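How I put the garden bits away in February

I put this off every year, and then I can't find my trowel in April. So this time I did it properly, on the red marble top, one small batch at a time.

Start by getting everything out where you can see it. My batch was the white pot with the fake orange flowers, a toy trowel (purple scoop, pink handle - it belongs to my niece and I use it way more than she does), a screwdriver with a black handle and one of those dotted work gloves.

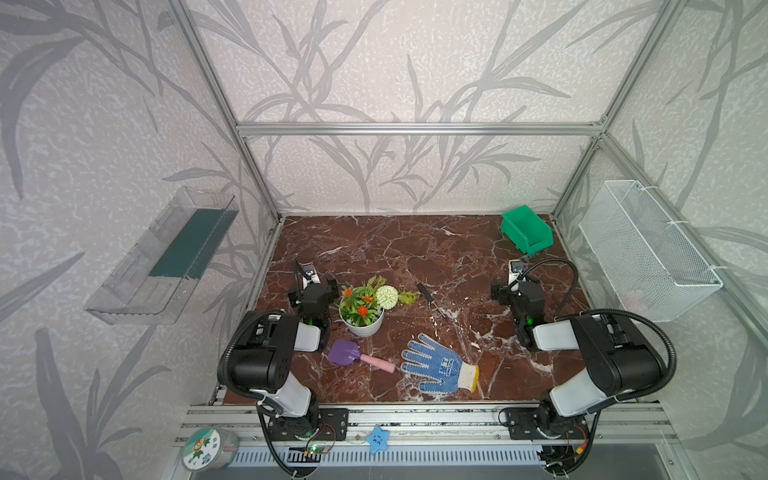 Next, shake the dirt out of the glove and give the trowel a wipe. Screwdrivers go in last so they don't end up poking through the fabric. I learned that one on a very nice pair of gloves!

Now the bin. Mine is bright green plastic and open at the front, so I can reach in without lifting anything down. Pull it toward you, tip out the old crumbs and run a damp cloth into the corners.

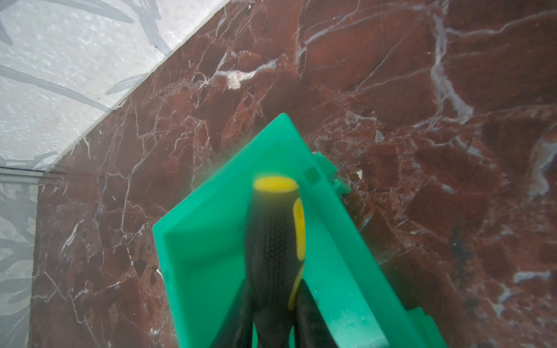
Hornimholm Garden Club - Tips from Members

Let it dry before you load it. I gave mine 35 minutes and had coffee with Mwajuma Owino, who keeps all her hand tools in an old bread box and swears by it.

Glove flat on the bottom, trowel on top, screwdriver along the side. The plant stays out, I like looking at it. Then push the bin wherever it bothers you least and wipe down the marble - crumbs hide really well in all that veining.

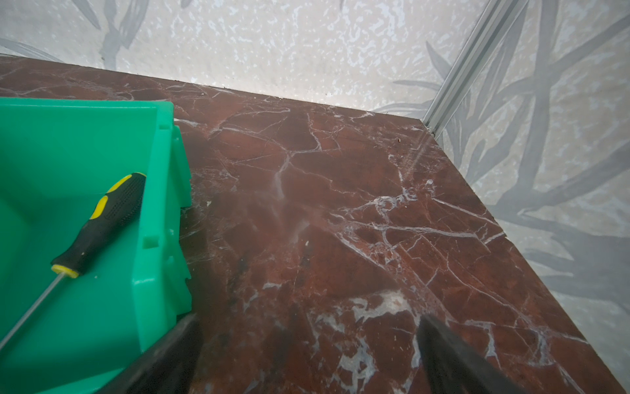

Green bin on the marble, leafy wallpaper behind

Seeds are a whole other job, and I'll get to those once I find the labels.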